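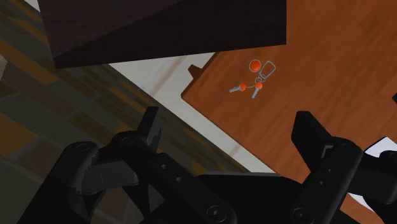
Fig. 1. Simulated kitchen-table task: keys on a wooden tabletop, two-finger gripper open.

Lecture 4: Can machines do the chores yet?
Notes by Rukhsana Mughal

Last time we looked at fixed arms in the factory. Today we ask the same question for the home: which chores can a robot do alone, without a person standing near the stop button?

Take the keys in Fig. 1. For a child this is no task at all. For a two-finger gripper it contains several problems. The keys lie flat, so the fingers have very little height to hold. The parts are joined by rings and a short beaded chain, and when one part is lifted, the others swing. The arm must also decide where to grasp: the round fob, a key head, or the rings.

In our April exercise the class ran 485 simulated attempts with the Hadar planner. 326 of them ended with the keys in the tray. Most failures came from closing the fingers too high. Please remember that a simulator is kind to us. Friction there is a number that we choose.

On the shop floor the picture is better. The Vallonen packing cell, which we visited, handles 2 kinds of box all day, and it does this well. But the boxes arrive always in the same position. When a person put one box on its side, the cell stopped and waited for help.

My own opinion: wiping and carrying are near, folding and tidying are still far.

For next class: read the Guimarães chapter on grasp planning. Choose one small object from your home and write half a page on where you would grasp it and why.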